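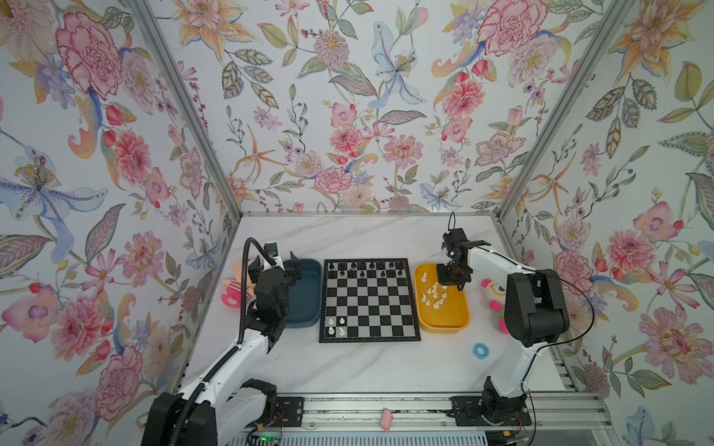 3. Data and coding

3.1 Source material

The corpus was drawn from the Dornambridge archive, a collection of public message board posts and newsletters that predict the imminent arrest or exposure of a hidden ruling group. We took only texts in which the prediction was tied to a time limit, either a calendar month or a phrase such as "within weeks." Reposts were removed with the Gurer matching script, set to treat two texts as the same when they shared a continuous passage of 300 characters or more. The archive was closed to new material in October, and the copy used for this study is the one dated 2020-12-03.

After reposts were removed, over 1000 texts remained. Most of these repeated a claim made elsewhere without adding a time limit of their own and were dropped at this stage. The final set contains 279 texts. Each was stored with its posting date, the forum or newsletter in which it appeared, and any later text by the same account that referred back to it.

3.2 Coding of failed predictions

Texts were coded in Roton by three coders working separately. The unit of coding was the prediction and its follow-up, where a follow-up existed. A follow-up was counted only if it named the earlier claim or quoted from it. General statements that events were "still on track" were coded as silence, a decision that probably understates the amount of repair work in the corpus.

Follow-ups were placed in one of four classes: postponement, in which the event is moved to a later date; relocation, in which it is said to have taken place out of public view; reversal, in which the missed date is presented as a deliberate trap for opponents; and withdrawal. Where a text fit more than one class, the one stated first was used. Disagreements were settled by discussion, and the original codes were kept so that agreement could be calculated before any changes were made.

The class boundaries follow the Rimkutė scheme with one change. That scheme joins relocation and reversal under a single heading of reinterpretation. We separate them, as relocation requires no active opponent and tends to appear in newsletters with paying subscribers, while reversal is more common on open boards. Figure 3 in the online supplement gives the classes by type of outlet.

3.3 Limits of the corpus

Deleted accounts are missing from the archive. If authors who withdrew a claim were also more likely to delete their accounts, the share of withdrawals reported in Section 4 is too low. We had no means of correcting for this.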